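Search this site Search Go

Sorting Small Parts Before Recycling: Error Rates in a Manual Separation Line

Anqi Yao
Final report, 2017-11-30

1. Background

Small electronic waste is usually shredded whole. Copper in short cables and metals in small components are then recovered from mixed fragments, with losses at each stage. The Plovon depot separates by hand before shredding. This project measured how often items reached the wrong fraction and whether the written sorting guide affected the result.

2. Method

Items were drawn from 5 collection boxes delivered to the depot in November. The boxes held 1,253 items after batteries had been removed. Each item was assigned to one fraction by a sorter and checked by a second person using the Brynjólfsdóttir key, which classifies by outer material first and by function second. Disagreements were settled by dismantling the item. Weights were taken on a Bisance bench scale, zeroed before every box.

3. Results

The first sorter and the check agreed on 1,147 items. Most of the remainder were parts with leads still attached, which the guide lists under two headings. Loose cable gave little trouble. Paired conductors were entered as one item when twisted together and as two when separated.

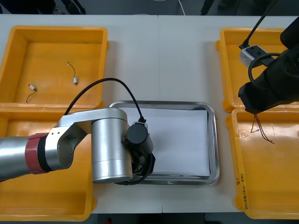 Yellow-orange bins and a steel tray on a white tabletop.

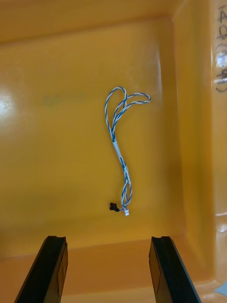
Blue and white conductors, twisted: one item under the counting rule.

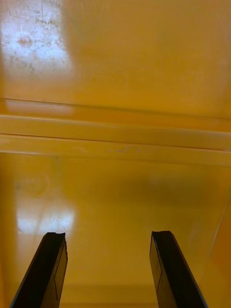
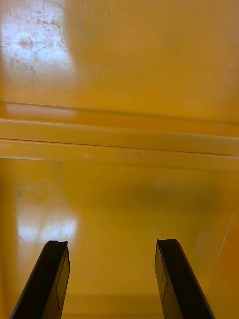
Disagreement was highest in the last box of the set, which had the largest share of mixed parts. Box order was not randomized, so sorter fatigue cannot be separated from box content.

4. Discussion

The two headings for parts with leads should be merged. The Gratonora guide already does this and sends such parts to the component fraction regardless of lead length. A repeat with 8 boxes in random order would allow the fatigue effect to be estimated. Moisture was not controlled, and the weights in Appendix B should be read with that in mind.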